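Komero group: collecting demonstrations for a pick-and-place policy
Project report, fall semester

4. Data collection

Our proposal promised 2,000 demonstrations. We finished with 400, and I am not convinced the larger number would have changed much. Most of what we recorded looks like the same five motions repeated by the same tired people on a Thursday afternoon.

The wrist camera was supposed to give the policy a close view of whatever the gripper was about to touch. In practice the close view raises its own problem. When the arm is low, the picture can fill up with a printed surface, and a busy print has plenty of edges and colors for a network to latch onto. We have no proof that ours learned about grasping and didn't just memorize artwork.

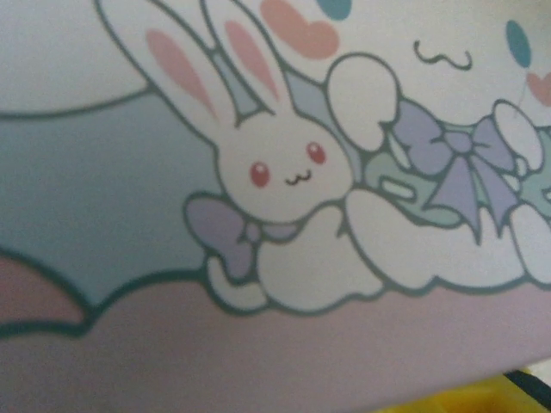

The Flekara guide we followed says varied backgrounds fix this. It does not say how varied, and its own results come from plain tabletops. We changed surfaces between sessions but not within them, so background and operator are mixed together in our data. Anyone reusing the set should know that.

We also threw out 60 recordings for dropped or blurred video. The rule for "blurred" was written after we had started, and two of us applied it differently.

5. What we would change

Shuffle the surfaces inside each session. Write the rejection rule first. Hold back one surface completely for testing, which we failed to do, so the success rate in section 6 should be read with caution.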